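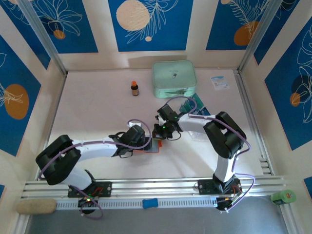

Fig. 1. Two-arm station, both arms mounted on one rail.

Home | Courses | Handouts | Contact

Unit 4: Reading a kit offer

The Gokton two-arm kit from Uvel is our case for this unit. Read the offer sheet before 11th February. The base price covers both arms and the rail. Grippers are quoted separately, and support runs 52 weeks.

Note where the cables go. In Fig. 1 a purple cable arches over each arm, so allow for that slack when you plan reach.

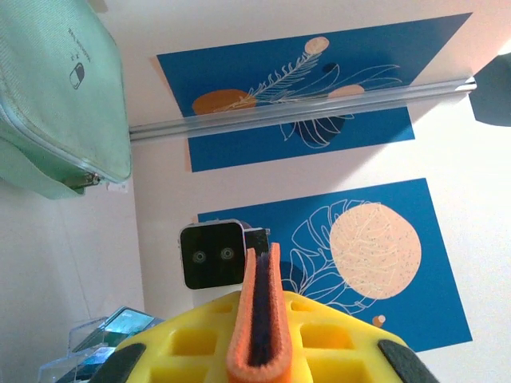

Fig. 2. Padded finger on a yellow 3D-printed body, two-lens camera module close by.

Ask the seller:
- Are spare pads included?
- Can we print the body ourselves?

Answers go to Henrique Paiva, 20 lines at most.

Filed under: Automation, Buying Equipment

Related handouts
Unit 3: Rails and mounts
Unit 5: Service contracts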